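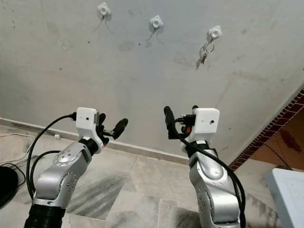
Figure 6.1 Adhesive hooks on a painted wall, set in a descending diagonal row. The lowest hook carries a ring of keys.

Chapter 6
Light-Duty Wall Fixings

6.1 Scope

This chapter deals with fixings that carry small household loads without a hole in the wall: adhesive hooks, pads and strips. Screws, plugs and anchors are treated in Chapter 7. The reader should already be familiar with the paint and plaster types listed in Chapter 2.

6.2 Load and surface

An adhesive hook consists of a backing plate, a layer of adhesive and a projecting arm. The hanging load acts downward along the wall, placing the adhesive in shear. Because the load hangs a short distance out from the wall, it also tends to pull the top edge of the plate away. This second action is called peel. Most adhesives resist shear far better than peel, and a hook with a long arm will fail at a lower load than one with a short arm on the same plate.

Keys, string loops and light cords produce small steady loads. The greater demand comes when the item is taken off or put back, when the hand may pull outward on the arm.

On painted walls the weakest layer is often the paint. A hook may come away with its adhesive intact and a patch of paint attached. Marks and scuffs such as those in Figure 6.1 do not by themselves rule out a surface, but grease and dust must be removed before the plate is pressed on.

6.3 Spacing

Hooks in a level row are simple to set out with a pencil line. Items of unequal length hung side by side may still tangle. A stepped or diagonal row separates them in height as well as in width. For key rings, Mangundap and Gunawan recommend a center spacing of at least 50 mm.

6.4 Procedure

Wipe the area with a clean cloth and let it dry. Mark the position of each plate. Remove the liner and press the plate firmly for 30 seconds. Leave the hook unloaded for the period stated by the maker. Where no period is stated, allow 2 hours.

Terms introduced in this chapter: backing plate, liner, peel, shear, stepped row.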